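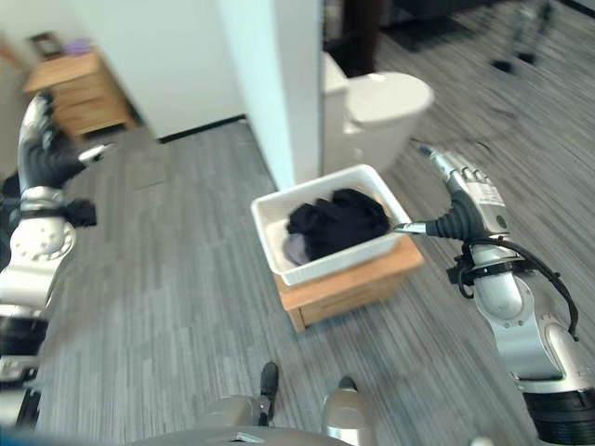 Why black clothes stop being black

Songül Işık has spent most of her working life measuring colour loss in finished textiles. She runs the wash laboratory at Greluvel, a contract testing firm in Ernstead, where retailers send garments before they commit to a full order and, more often, after customers have started sending them back. Dark shades make up most of the second group. Orhun Akbulut spoke to her in June about what happens to a black garment between the shop and the bottom of the drawer.

The first point she wanted to settle was the word "fading", which she regards as covering at least two separate faults. "If dye has left the fibre, that is fading. If the surface has been roughened and scatters more light, the dye is all still there, but the eye reads it as grey. People bring me the second and call it the first. You treat them differently, and the manufacturer is to blame for them differently."

Cotton is where the distinction matters most. A black cotton jersey is usually dyed with reactive dyes, which bond chemically to the cellulose. Some of the dye never bonds and has to be rinsed out at the mill. Rinsing uses hot water and machine time, both of which cost money, and it is the step most likely to be shortened. What is left behind comes out in the customer's first few washes. "That is loose dye," Işık said. "It looks alarming in the water. In most cases the depth of shade hardly changes, and the real damage is to whatever pale item was in there with it."

Surface wear takes longer. Short fibres work their way out of the yarn, stand up from the face of the fabric and form a haze. On a black garment the haze catches light and the whole panel looks dusty. Friction is the main cause, and an underfilled machine can be as bad as a packed one, as the garments are lifted and dropped through the full height of the drum.

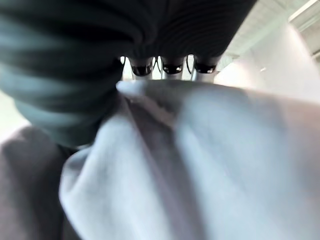
Dark ribbed fabric, turning grey-green where the light reaches the ridges.

Ribs complicate the picture. The raised ridges take nearly all the rubbing and the channels take very little, so the two age at different rates. Işık's laboratory takes its readings from ribbed samples with the fabric relaxed and again with it stretched by a fixed amount. The gap between the two readings is recorded as a result in its own right. She would like buyers to pay more attention to it. "A single average figure for a rib tells you nothing about how it will look on a person. On a person it is stretched in some places and slack in others."

Shade is a further difficulty. There is no one black. A dyer builds it from a mixture, commonly a navy with some orange or red to neutralise it, and the components do not always leave at the same speed. When the warm component goes first, the garment drifts towards blue or green. When the navy goes first, it turns brown. Two garments from different suppliers can match on the rail and be visibly different by the end of a season.

Last year the laboratory compared detergents for Weidemann, a mail-order clothing company, which wanted to know what to print on its care cards. The work covered 346 garments, washed at 30 degrees and measured after each cycle. Işık would not discuss individual products, but she was willing to describe the general result. Detergents sold for dark clothes did better than ordinary powder, chiefly by leaving out bleach and optical brighteners. An ordinary liquid without either came close to them. Turning the garment inside out made a larger difference than changing the detergent.

"The client was a little disappointed," she said. "They had hoped for a product to recommend. We gave them a sentence telling people to turn things inside out, which has been on labels for decades."

She is less certain about vinegar and salt, both widely suggested for fixing colour at home. Salt is used in the dye bath to push dye towards the fibre before the bond is formed. Added to a wash afterwards, it has no bond to form. Vinegar can neutralise alkaline residue and may leave the handle a little softer. "I have never measured a benefit to the colour from either. I have not tested every dye, so I will leave it there."

Drying is the part she thinks is most neglected. Tumble drying abrades the surface in much the same way as washing, and the lint in the filter is fibre that used to be part of the garment. Line drying avoids this but exposes the dye to sunlight while the fabric is damp, a combination that many dyes tolerate badly. Her own practice is an indoor rack, away from the window.

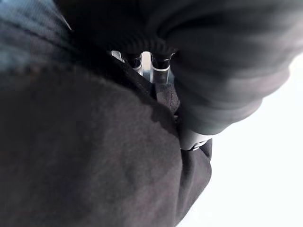 Charcoal fabric with a soft, brushed-looking surface. A blue-grey piece lies behind it.

Fleece and brushed fabrics sit outside most of this advice. Their surface has been raised on purpose, so there is no smooth face to protect, and polyester fleece is coloured with disperse dyes that hold well at domestic temperatures. The usual complaint is matting. The pile flattens at the cuffs and elbows, and the flattened areas reflect light differently from the rest. Some of this can be brushed out. Heat makes it permanent.

Re-dyeing is sometimes offered as the remedy for everything. Greluvel tested a home dye kit from Drenaro on 3 garment types and found that cotton recovered well, viscose recovered unevenly, and a cotton and polyester blend came out speckled, as the polyester had taken up almost none of the dye. Stitching is usually polyester too, and stays the colour it was.

Asked whether she buys black clothes herself, Işık said that she does, in cotton, and that she checks the inside of the hem before paying. The inside is where a hurried finish tends to show. She rubs it with a white handkerchief, and if the handkerchief marks, she puts the garment back.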